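Courses > Design Studies > Year 2 > Project Reports > Shared Tables

Shared Tables: who clears up a work surface, and when
Birthe Bisgaard and Kári Hedegaard
Final report, October 2023
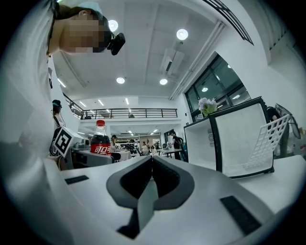
We started with a pretty simple complaint. Big open rooms with shared tables fill up with stuff. Drinks, printed cards, gear, somebody's notes. Then the next group comes in and spends the first part of their session moving things. Our question was whether the table itself could help — markings, a tray, a place for drinks — without anybody having to put up a sign telling people off.

Title was going to be longer, cut it.

Background

Read through the Steinarsdóttir handout on shared workrooms from the spring course. Main point we took from it: people protect their own tools and ignore everything else. A bottle is nobody's problem until it gets knocked over. Also looked at last year's report from the Hutstead group, who did storage shelves. Their shelves worked fine but were too far from the tables, people didn't walk over. So we stayed on the table surface only.

Scope: one kind of table, white top, used standing and sitting. No kitchens, no lockers.

What we did

Part one was a log. Each time a group finished, one of us wrote down everything left on the surface and sorted it. Categories: drinks, paper and cards, equipment, personal, other. We kept it up for 13 sessions. It was meant to be more but Kári had exams in July and I could not cover both slots.

Part two, we tried a layout. Called it Lellen, mostly because we needed a name for the file. Lellen is one strip of gray tape along the long edge of the table plus a shallow tray at the end. Things that stay go behind the tape. Things that leave go in the tray. Drinks go in the tray too, this caused arguments, see below.

Budget was 400 kroner and we kept under it. Tape, two trays, felt for the bottom of the trays so they dont scratch.

Results

Total items logged: 473. Of those, 153 were drinks of some kind, mostly bottles with something still in them. That was a lot more than we guessed. Paper and cards came second. Equipment was lower than expected but it takes up the most room, and it's the stuff people are scared to move. Several groups told us they worked around a piece of equipment for the whole session sooner than touch it. One person had her laptop on her knees.

With the tape down:
- paper and cards mostly ended up behind the line, good
- equipment stayed where it was, tape made no difference
- drinks moved to the tray at the start of a session, then crept back to the middle of the table

The creep is the interesting part. Nobody wants to walk to the end of a long table for a sip. Obvious afterwards. We moved one tray to the middle of the long side and that one got used more, but then it was in the way of people's arms. Leaning over a tray full of bottles is not great either.

Problems

The log depends on who wrote it. Birthe counted a bottle and its loose cap as one item, Kári counted two for the first few sessions before we noticed. We fixed the old entries from memory, so the drinks figure could be a little off.

White table tops show everything, so people may clean more then they would on a dark one. We didn't have a dark table to compare with.

Bright ceiling lights, big room, lots of people passing through — hard to say when a session really ends. We went with "when most of the group has left" and that's a weak rule.

We did not test Lellen against plain tape with no tray. Should have. Ran out of time.

What we would change

Small holders clipped to the table edge, one for every two seats, low enough that a full bottle won't tip. Birthe drew three versions, the second is the best one (appendix B). We asked Woso about making a sample in bent sheet metal and they were willing, but the waiting time went past our deadline.

For equipment, a tag saying "ok to move" or "leave alone". Cheap. Could be tried in a week.

Tape is fine. Keep the tape. It peels at the corners after a while so round them off with scissors first.

Who did what

Birthe: log, drawings, trays, sections 1 and 3. Kári: log, tape, the spreadsheet, budget, everything else. Both of us did the interviews and argued over the trays.

Appendix A: log sheets
Appendix B: holder drawings
Appendix C: receipts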